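Bestongate Support / Simulation Kit / Ticket: gripper closes, egg stays put 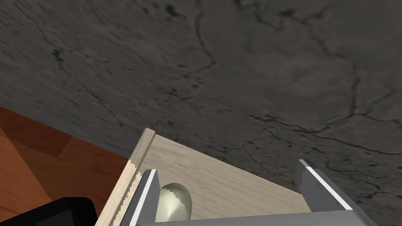 Wrist view from the simulator, egg between the fingers, right finger still well clear.

Opened by Dagim Gebru, November 26, 2019
Product: Bestongate pick-and-place kit, trial license
Priority: High (mine), Low (yours, apparently)

We are reviewing the kit for Flomisport and have reached the part of the tutorial called "Your First Easy Grasp." The arm gets into the box, the left finger snuggles up to the egg, and the close command returns SUCCESS. The right finger then stays where it is. I have 50 logged attempts and 50 SUCCESSes. I have picked up no eggs.

Tried so far: restarted the simulator, reinstalled the kit, loaded the Figueroa scene again from scratch, raised the grip force to 1000. The last one did nothing, very forcefully.

Second complaint while I'm here: there is a stair-step edge on the box rim and along the egg's left side. Is that my graphics card or your renderer?

Reply from Abenezer Kassa, Bestongate Support

Hi Dagim, thanks for the logs. In version 3 the two fingers can be driven separately, and the tutorial scene ships with "mirror fingers" turned off. SUCCESS means the command was received. I agree that this is a generous definition.

Please open the gripper settings, turn on mirror fingers, reset the scene and run the grasp again. Put the force back to 14 first or the egg may leave the box in a hurry.

For the jagged edges, try setting edge smoothing to High. If they're still there, send me your display settings.

Reply from Dagim Gebru

Mirror on, force at 14. Both fingers close now and the egg comes up. I forgot the force on the first run and can confirm your warning about the egg.

Smoothing on High made no difference. Settings file attached. Please leave the ticket open for that part.

Status: Grasp issue resolved. Rendering issue waiting on support.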